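4.2 Tabletop chores with two grippers

Household work is still a poor fit for machines trained on rigid parts. We recorded 839 demonstrations at the Grostdale site, using hand-held grippers over a white work surface (Figure 4). 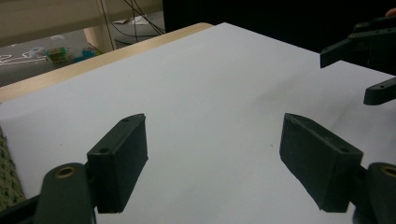
Episodes shorter than five seconds were dropped before training. The remaining set was split by operator.

Flexible items gave the lowest scores. A length of tubing can cross over itself, and the policy often chose a grasp point on the wrong strand.
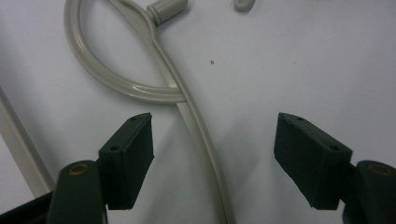 Marta Symonenko objected in review that a failed grasp and a slow one should not share a label, and asked for separate counts. We adopted her scheme in the Grondeck runs. Items with a stable shape, such as a woven basket, were scored the same way.
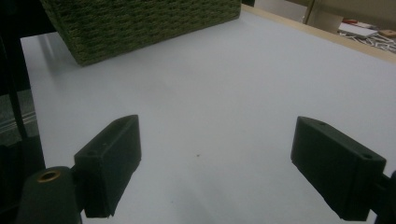 Each policy was given 10 attempts per item, with no operator correction. Retries within an attempt were allowed and logged.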